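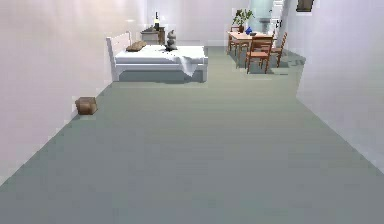
Renting a Room at Emstead House: Common Questions

Updated October by Catinca Crăciun

How much is the rent?
Rooms are 2,835 per quarter, with heat and water included. Electricity is billed separately by meter.

How long is the lease?
Four quarters. Shorter stays are possible when a room would otherwise sit vacant – ask the office before you apply.

Can I paint the walls?
Yes, with written permission. Send the color name to Getachew Wolde and wait for his reply before you buy paint. You will need to return the walls to their original color when you move out.

How do I care for a wood floor?
Sweep weekly and use a damp mop, never a soaking one. Put felt pads under chair and bed legs. Steam cleaners are not allowed in any unit.

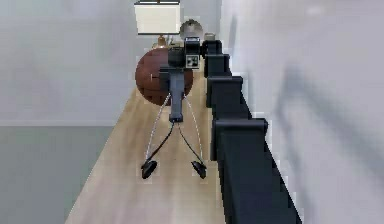

Light wood flooring.

Are pets allowed?
Cats and caged birds only, up to 2 per room. Dogs are not permitted, except service animals.

Where do I pick up packages?
Small parcels go to the front desk, open until 7 p.m. Larger ones are held in the Wiltby Street storeroom, and you will need your room number to collect them.

Can I have overnight guests?
Yes, up to four nights a month. Longer visits need approval from the office.

Contact: Emstead House office, 67 Wiltby Street | © Emstead House | Back to top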